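Chapter 6
Before the Arm Moves

Welcome back, and well done on getting through the wiring unit! This term your club takes on the Atbridge Cord Challenge, and we'll start, as most teams do, in simulation, where a bumped table costs you nothing but a restart.

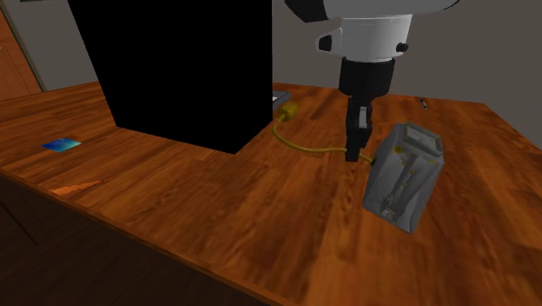 Atbridge students have written in to say they wished they'd spent longer on the approach and less on the grip, and we'd agree.

Try watching from the wrist as well — your sense of distance changes quite a bit.
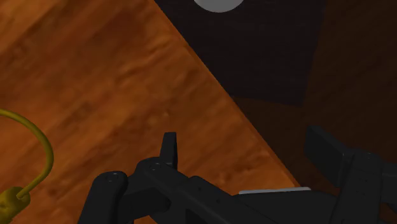 Figure 6.2 Simulated gripper, fingers open, with the yellow object at lower left

Keep both views handy while you plan your path.
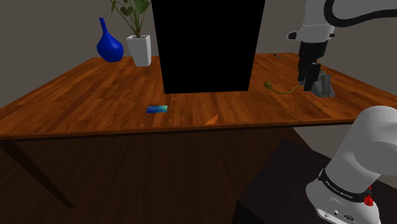

WARM-UP ACTIVITY

In your logbook, sketch the table and mark where you'd like the fingers to stop.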